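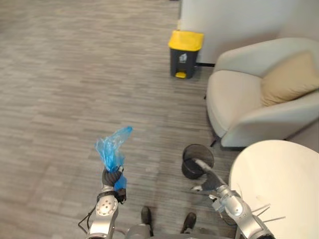 Astthorpe Open Day Recordings

README, last updated 2023-10-17

Recordings from the public open day at the Prulley workshop in Astthorpe, held in March. Visitors watched a two-armed robot do tidying jobs in a carpeted lounge area – mostly rubbish bags and bins. The view is from the robot's head, so its own arms are in most of the footage.

Contents

211 episodes, split over 2 sessions. Each episode has head video, joint positions and gripper state. Audio was recorded but has been removed, as visitors were talking throughout.

Labels

Task labels are free text, typed by the operator on the day. Spelling varies ("rubbish bin", "waste basket", "bin") and has not been corrected. Colour words in the labels refer to the bag or the bin lid, depending on who was typing.

Known problems

Gripper state is missing from 3 episodes in the second session. Timestamps drift by roughly 800 milliseconds near the end of the longer recordings.

Related files

Calibration is in the Dralamix folder. The Østergaard demonstration is packaged separately and uses a different joint order.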